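Progress report for May: comparison of hands for the two-arm robot
Prepared by Jaanus Ķēniņš for Getachew Asfaw, Kiltadus program

Work done in this period

We continued to compare the two hand types which were approved in the plan. The first is the simple two-finger gripper from Rurwood. The second is the hand with black articulated fingers and a separate thumb, supplied by Wolde. Until now we have recorded 3,030 grasp attempts with both types together, all with the same arm controller.

The two-finger gripper is still faster with boxes and other objects which have flat sides. With thin objects lying flat on the table, for example a spoon, the fingered hand gives better results, but it needs a good start position of the thumb. Soft cloth is difficult for both.

Problems

The head camera loses the fingertips when the hand is turned down, so the operator must guess the last part of the movement. We tested 3 camera angles and none of them solved this fully. Also, one finger cable became loose and we lost more than 5 working days waiting for the part from Jomville.

Next steps

We will repeat the spoon test with a lower approach of the right hand. After this we will test a small camera on the wrist. I ask for your decision about the wrist camera purchase by Monday, so that the order is not delayed.

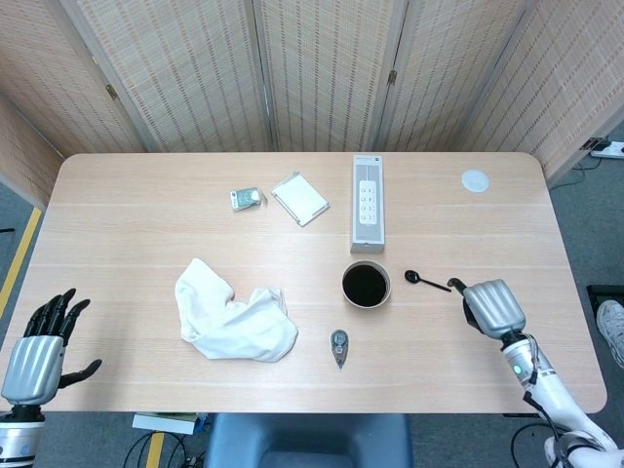 Fingered hands at the test table, with the spoon near the right hand.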